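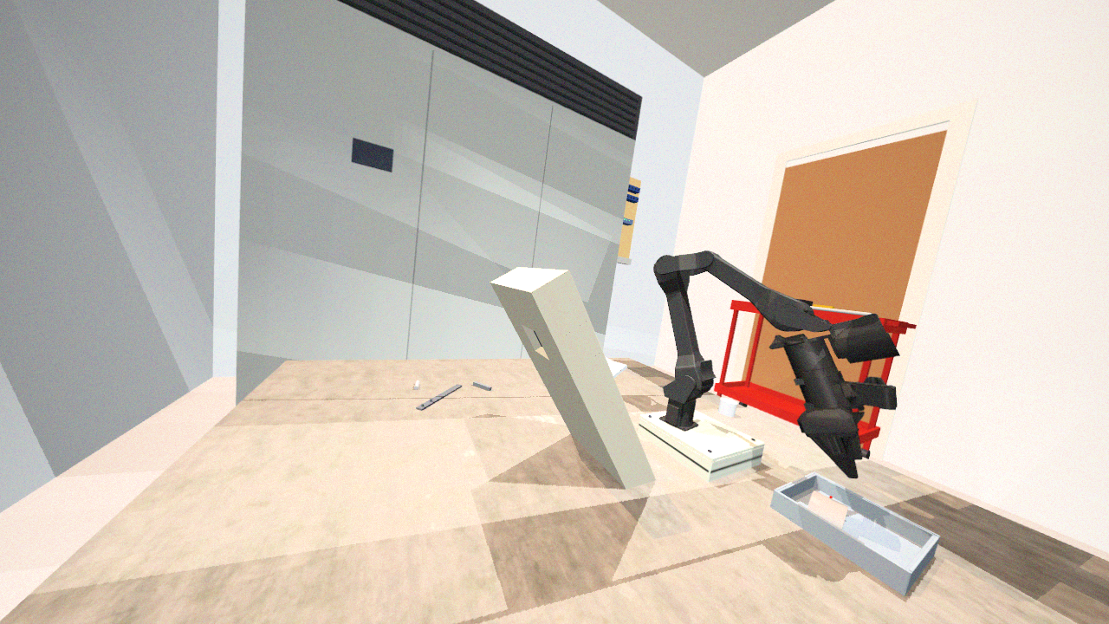 Store points should not expire. I have held that view for a long time, and the letter I got from Grulia in December only made it firmer. The store told me that 256 points on my card would be removed at the end of the month unless I made a "qualifying purchase" first. Points are a small thing, I know. They are like the two items lying in that shallow gray tray on the floor, a flat pinkish one and a white one, not much to look at, but you would still expect them to stay put until their owner came for them. With a loyalty card you can't expect that. The store gives you something, shows it on your receipt, and then takes it back on a date it picked.

The usual defense is that points are a gift, and a store can put any terms it likes on a gift. I don't agree that they are a gift. At Grulia you earn them by spending, and the sign at the register says "earn." Prices at Grulia are a little higher than at Mandow across the road on most of what I buy. I paid the difference partly on account of the card. When I hand over money and get goods plus points, the points are part of what I paid for.

The second defense is accounting. Unused points sit on the books as something owed, and a company wants to clear them off now and then. I have some sympathy here. I kept the books for a hardware business in Stustwood for 20 years, and I know what it is to carry old credits for people who may have moved away or died. We carried them anyway. A man once came in with a credit slip so old that the paper had gone brown, and we gave him his paint. It cost us very little and he went on buying from us.

What bothers me most is the qualifying purchase. Grulia's rules say that any purchase keeps the account alive, and then a later paragraph says gift cards, stamps, pharmacy items and sale goods don't count. I went in and bought light bulbs and a bag of rice. The bulbs were on sale. The rice counted. If I had bought only the bulbs I would have walked out thinking my points were safe, and they would have been gone in January. The clerk did not know the rule either, and I don't blame her for it.

My neighbor Raghavendra Bangera lost 227 points at Janssen the same way. He had been saving them toward a set of pans. He called the customer line and was on hold for 47 minutes before a polite person read him the same paragraph he already had in front of him. She offered him a coupon, which also had an end date on it. He has cut up the card and buys at Mandow now, where there is no card at all and the price on the shelf is the price.

I would not go that far. I like the card when it works. I don't mind a store knowing what brand of coffee I drink, and a few dollars off in the fall helps when the heating bills start. But I would change three things.

First, no expiration while the account is open. If a store needs to close dead accounts, let it wait five years and write to the customer twice — by mail, since many of us don't read store email.

Second, any purchase should count. If the register takes my money, that is activity. A person should not have to study a list of exceptions to hold on to a few dollars.

Third, print the value in dollars. I had no idea what 256 points came to until I asked. A number with no dollar sign on it is easy to let go, and I suspect the stores are aware of that. The receipt has room. Grulia manages to fit a survey, a recipe and a reminder about parking on there.

Some readers will say that if the terms get too generous, the stores will simply cut the rate at which we earn. Maybe so. I would take the lower rate. One point I can count on is better to me than two that might vanish while I'm in bed with the flu.

I wrote to Grulia on Jan 9, 2019 and put all of this in plain language. I also enclosed a copy of the December letter and the receipt for the rice. So far I have had back a card thanking me for my feedback, with an offer for bonus points if I shop there in the next two weeks.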